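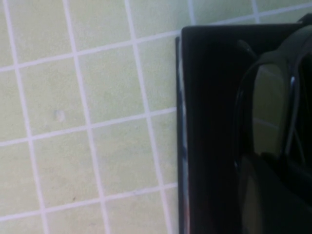
Mowat arm v2: still drifting on the tiles

flikham_fan
Steps per turn is 400, Mowat has 523 in the config. No wonder.

Anwara Wanigasekara
That's the gear ratio. Cheers though.

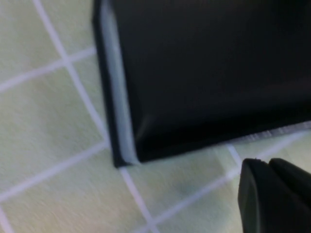
lostel_lou
My money's on your wrist camera settings. Mine drifted 25 mm until I shortened the exposure. With grout lines smeared on the diagonal like yours, the tracker's reading soup.

flikham_fan
Disagree. It's the config.

Anwara Wanigasekara
Trying the exposure first. It's free.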